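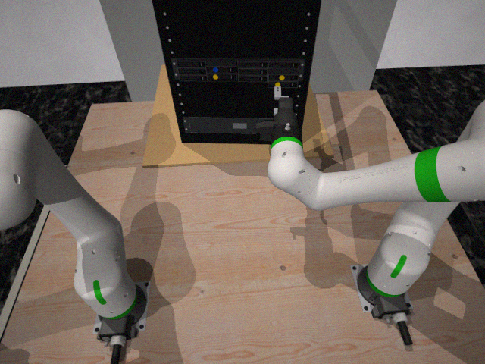
Issue 73, page 2

The drive out to Gatirine takes longer than the map says, and by the time I'd found the right door in the right grey shed I had already decided not to be charmed. Keststead had invited the newsletter to its open day on May 7, 2023, with the promise that visitors would see robots "learning data centre work from people". I have been hearing promises of that sort since 2008, when I first sat through a sales pitch for a machine that was going to swap our tape cartridges. It never swapped one of ours.

The first stop is a simulator. You stand in front of a screen, take hold of two handles and drive a pair of white and green arms at a rendered table with a black server rack on the far side. Coloured markers sit on the drive bays, one blue and three yellow, and the job is to bring the fingertip of the gripper to the marker you're told to go for. The computer records every move of the handles. Do that enough times, the theory goes, and a program can be trained to do it without you.

I had a turn. It's harder than it looks. There is no feeling in the handles at all, so you judge depth by the shadows on the table, and the wood grain, very nicely drawn with its knots and pinkish streaks, gives your eye more to do than it needs. I got to the lowest yellow marker on my third go and was told that was good. The kid after me got there first time and was told that was good too.

Taras Semeniuk runs the demonstrations side of the place and was patient with me, which I'll give him credit for. I asked him why anyone would teach a robot to point at a dot. He said pointing comes first and pulling a drive comes later, and that it's cheaper to get the reaching wrong in software than to put a metal arm through a customer's rack. Fair enough. I asked how much later. He said they were working on it.

So far they have 652 recorded runs, all done by staff. I asked how many of those were bad ones and whether the bad ones were kept. Some are kept, he said, and labelled. Nobody could give me a split, and there was nothing about it on the posters either. To my mind that's the figure worth printing. A clumsy run teaches the machine something, and I'd like to know what.

My other complaint is the rack. Anyone who has worked in a real server room knows what the front of one looks like after a few years: cables draped over the bays, latches that stick, a label somebody wrote in ballpoint, a blanking plate held on with tape. The simulated one has a tidy block of bays, a lower unit with one small grey label, and black space everywhere else. I didn't see a cable on the front of it. The only cables I noticed were coming off the bases of the arms.

Across the aisle, Vonell had a stand for the handles themselves. Theirs were lighter and the grip suited my hand better, but they weren't hooked up to anything while I was there, so I can't tell you more than that. Kobzar is the name of the training software. It had a banner and a slide show, and I watched the slide show through twice waiting for a success rate.

Upstairs there was coffee, decent, and a question period that ran short. A woman who manages a colocation site asked who pays when the arm pulls the wrong drive out of a live array. The answer was that a person would always be supervising. She asked whether that was the same person who would otherwise have pulled the drive. People laughed, the moderator went on to the next hand, and I wrote it down.

I don't think anyone at Keststead is fibbing. They were open about the work being early, and they let strangers have a go at it, clumsy hands and all. I'd go back if they had a real arm, a real drive and a used rack with the dust still in it. Taras said there might be something to look at next March.

Parking is free. Bring a sweater, the simulator room is kept cold.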